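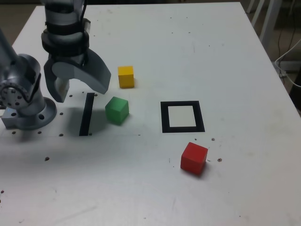
Three colored cubes on a white tabletop.

Section 4: Setting Up a New Vending Location

Complete this section after the site agreement is signed and before the first product order is placed. Operators taking over an existing Divirden route can skip steps 1 through 3.

4.1 Placing and leveling the machine

1. Measure the doorway, the hallway and any elevator on the delivery path. Write the smallest width on the site card.

2. Choose a spot within reach of a grounded wall outlet. Do not use an extension cord.

3. Leave a gap behind the machine for air flow. The required gap is printed on the label inside the cabinet door.

4. Turn the leveling legs until the door stays where you leave it when half open.

CAUTION: A loaded machine can tip. Never move it with product on the shelves, and always use two people and a strap.

4.2 Entering the location in Vescombe

1. Sign in and open Locations, then New.

2. Type the building name, floor and room exactly as they appear on the site agreement. Vescombe prints these on the commission statement.

3. Enter the machine serial number. Older Fatham cabinets have it on the left side wall, behind the coin box.

4. Set the number of selections. The highest number allowed is 20.

5. Press Save. The location shows as Pending until the card reader makes its first connection.

Note: If two machines stand side by side, enter each one as its own location. Combined entries cannot be split later without losing the sales history.

4.3 Loading the coin tubes and setting prices

1. Open the coin mechanism and fill the tubes by hand. Count 300 nickels, dimes and quarters in total into the starting float and record the amount in the cash book.

2. Press the service button and choose Prices.

3. Set each selection, then buy one item with coins and one with a card.

4. Compare both sales with the Vescombe screen. Card sales can take 16 minutes to appear.

CAUTION: Keep the cash book and the cash box key in separate places.

4.4 First month

Visit twice a week and write down what is left in each row at every visit. Daza cold-drink units also need a temperature reading, taken before the door has been open for long. Move slow items down one shelf before dropping them – some sell once people can see them.

Vescombe starts a monthly report when a location passes 2,000 sales. Until then, use the paper form at the back of this guide.

Questions about site agreements go to Estela Insaurralde in the operator office. For a jammed coin mechanism, see Section 7.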